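How to Keep an Injury Diary for Your Claim

My sister got rear-ended last June, and the best thing she did afterward was buy a cheap notebook. I've nagged friends about it ever since!

Start the same evening if you can. Write down what hurts, how badly (a score out of 10 is fine) and what you couldn't do – lift the kids, drive, sleep past 2 a.m. Keep each entry short. She wrote every night at 7 and never needed more than a few lines.

Next, log the money. Parking, co-pays, rides to physical therapy, all of it. Her receipts came to $576, and she'd have forgotten half of them.

Don't guess and don't go back to fix old pages. If you missed Saturday, leave it blank. Her lawyer, Morven Kinnear, asked for the whole notebook, coffee stains included, so keep gossip and shopping lists somewhere else. 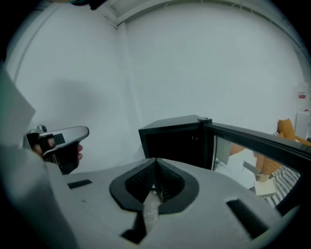
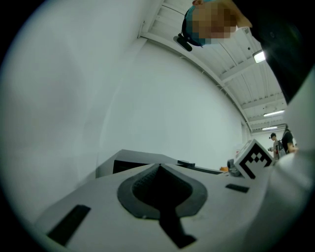 Both photos: gray gripper with black rubber detail, seen close up.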